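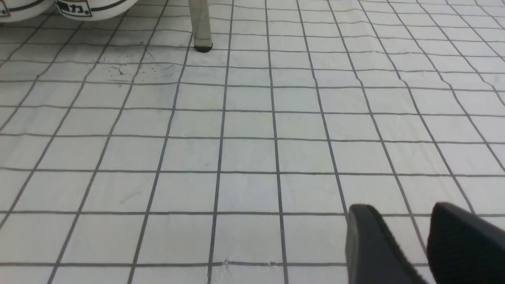
How often should you move a shoe rack to clean the floor beneath it?

Once a month suits most homes, and once a fortnight suits a home with a garden, a dog or a footballer. Take the shoes off first, lift the rack clear of the floor and wipe the feet before you put it back.

The lowest form of furniture
A feature on racks, and what we let them become

09/08/2023

There comes a point in the life of every household when somebody trips over a boot and announces that things are going to change. A rack is bought. It arrives flat, with a bag of bolts and a spanner the size of a paperclip, and by bedtime the hallway looks like the sort of place where people own umbrellas that match.

Mine was a Stakeck, bought for $63 from a shop in Climudlow that also sold fish tanks. I gave it a fortnight before the first foreign object turned up on it. It was a phone charger. Then came the secateurs, a school newsletter from the previous November and a novel I'd been accusing my sister of stealing.

Kaede Matsuda finds all this entirely predictable. She spent years selling hallway furniture before she went out on her own, sorting other people's entrances for a fee, and she has formed views about the human animal on the strength of what it leaves beside the door. "A shoe rack is a bookshelf that's been told it's a shoe rack," she told me, standing in my hall with her own shoes placed neatly outside on the mat. "You put a flat thing near a door and people will put things down on it. You'd do better complaining about gravity."

Her first rule is that house shoes go at the top. You want them twice a day, usually with a bag in one hand, and bending is for people with time. Outdoor shoes go at the bottom, where whatever they've walked through has a shorter fall. I had been doing it the other way up for years, sprinkling fine grit on my slippers from a height.

Then there's the business of which way the shoes face. Matsuda is a heels-out woman: you hook two fingers in the backs and go. The toes-out school believes a rack should look like a shop, and I gather there are marriages in which this has been discussed at length. My household has settled on a third way, with one of each. 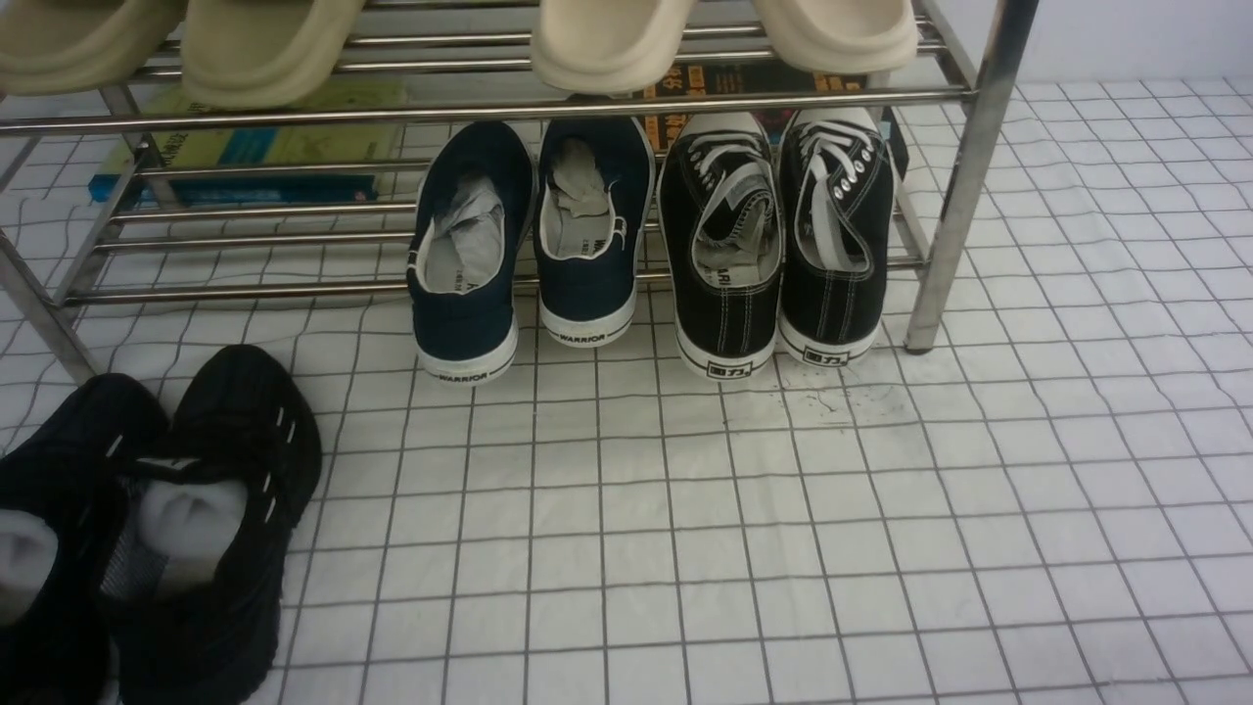 Slippers up top, canvas sneakers down low and a little light reading in between.

Books are the guest she minds least. They lie flat, they don't roll and they rarely smell. Her objection is to books kept behind shoes, which become books you no longer own in any useful sense. Once a season she pulls everything out of the back of a client's rack and asks whether they'd like to be reintroduced. One man in Yaman was so pleased to see an atlas again that he sat down on the floor and read it, and she billed him for the hour.

On materials she is brisk. Chromed bars wipe down with a damp cloth and want drying afterwards, or they show every drip. Their weakness is the gap. A heavy sole will sit across the bars quite happily, but anything thin, a thong or a child's ballet slipper, goes through nose first and hangs there like a bat. Solid shelves fix that and collect dust instead. Mesh, such as you get on the Okex racks, is meant to be a compromise and behaves like one.

Which leaves the floor, the part I'd hoped to avoid. White tiles with dark grout are very fashionable in entrances and hide the grout's sins beautifully, at the expense of everything that happens on the white. Matsuda's method is dry first and wet second. Sweep or vacuum, and only then bring out the mop, or you're making a thin soup of the front path and painting it on. Scuffs from rubber soles generally lift with a damp cloth and a dab of bicarb. Try a corner first. She uses an old toothbrush along the grout lines and is not interested in hearing about gadgets.

She also has people check the rack's feet. If a cap has gone missing, the bare tube will mark the tile each time somebody shoves the rack with a hip, and somebody always does. Replacements came to $7 at my local hardware shop. I had been using a folded bus ticket.

My own rack took the two of us most of a morning. We threw out a pair of gumboots with a private ecosystem and found homes for the rest, and the secateurs went back to the shed, where they lasted until the following evening. The novel is on my bedside table. I've got as far as page 124, and I think my sister may have underlined bits of it.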